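Chapter 9

Surfaces: Choosing, Cleaning and Looking After Them

In this chapter you will learn to:

describe the main kinds of material used for benches, tables and floors
explain the difference between cleaning and sanitising
tell a stain from a scuff, a scratch and a chip
write a simple cleaning schedule for a small workplace
work out how much cleaning solution a job needs

Key terms: porous, non-porous, matte, gloss, residue, dwell time, dilution, abrasive, scuff

9.1 Why surfaces matter

Every workplace has surfaces that people touch, lean on, spill on and drag things across. In a bakery the main one is the bench where dough is shaped. In a library it is the front counter. In a school it is several hundred desktops, and the floor beneath them.

The choice of surface is usually made once, when a building is fitted out, and the cleaning is done every working day for years afterwards. A cheap benchtop that needs a strong product and a lot of scrubbing can cost more over its life than a dearer one that wipes clean with warm water and detergent. The colour matters too. Pale surfaces show dirt early, which helps in a kitchen or a clinic. Dark surfaces hide grime but show dust, dried water marks and fingerprints.

The Plelleddale community centre is used as a case study in this chapter and again in Chapter 12. The centre has a hall, a kitchen, two meeting rooms and an office. Its total floor area is 435 square metres. When the building was refitted, the old timber benches in the kitchen were replaced with stainless steel, and the meeting rooms were given pale tables. The cleaning hours stayed the same, but the work inside those hours changed a good deal. Less time went to scrubbing the kitchen and more to wiping marks from the tables.

9.2 Porous and non-porous materials

A porous material has tiny openings that let liquid soak in. Unsealed timber, brick, unglazed tile and most natural stone are porous. Once a coloured liquid such as coffee or beetroot juice has gone into the material, wiping the top will not remove it. Porous surfaces are normally sealed before use, and the seal has to be renewed from time to time.

A non-porous material does not let liquid through. Glass, stainless steel, glazed tile and most hard plastics belong to this group. Spills stay on top, where they can be wiped away. Non-porous surfaces are preferred wherever food is handled. The weak point is usually the join. Water and crumbs collect where a benchtop meets a wall or where two sheets meet, and the sealant in the join may go mouldy well before the surface itself shows any wear.

Finish is a separate matter from material. A gloss finish is smooth and reflects light strongly. A matte finish scatters light, so it causes less glare under ceiling lamps. Matte tables are common in rooms where people read or do close work for long periods. Their drawback is that the slight roughness can pick up rubber, metal and pencil, leaving grey marks that a damp cloth may only spread. 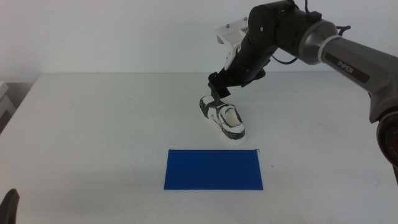

Figure 9.1 A white matte tabletop with faint grey scuffs and smudges.

9.3 Kinds of marks

Before cleaning a mark, decide what kind it is. The wrong treatment can make it permanent.

A smudge is a thin film of grease or dirt lying on the surface. It comes off with a cloth and mild detergent.

A scuff is material that has rubbed off another object, such as a shoe, a chair foot or a box. It sits on top of the surface but is stuck to it. Try detergent first. If the scuff remains, use a slightly abrasive sponge with light pressure, and test it on a hidden spot before going further.

A stain is colour that has gone into the surface. Treatment depends on what caused it, and old stains may not come out at all.

A scratch or chip is damage. Cleaning will not fix it. Record it, and report it if it is deep enough to hold dirt or catch a sleeve.

Run a fingertip lightly across the mark if you are unsure. A scratch can often be felt as a groove and a scuff as a slight ridge. Smudges and stains usually cannot be felt.

9.4 Cleaning and sanitising

Cleaning removes visible dirt, grease and residue. Sanitising lowers the number of germs to a safe level. The two steps are done in that order, as sanitiser works poorly on a dirty surface.

Most sanitisers must stay wet on the surface for a set period, called the dwell time. Suppose the label gives a dwell time of 5 minutes. If the surface is wiped dry after one minute, the job has not been done properly, even though it looks finished. Always read the label for the product you are using.

Worked example

The kitchen at the Nimetcombe sports club has 58 square metres of floor. The mop solution is used at a rate of one litre for every 10 square metres. How much solution is needed?

58 ÷ 10 = 5.8 litres

The cleaner makes up 6 litres, leaving a small amount over for the doorway and the step.

Activity 9A

Choose a room in your school or workplace. List each surface in it, name the material if you can, and state whether it is porous or non-porous. Look for one smudge, one scuff and one scratch. For each, write down where it is, what probably caused it, and what you would do about it. Keep your list, as you will need it for the cleaning schedule in section 9.5.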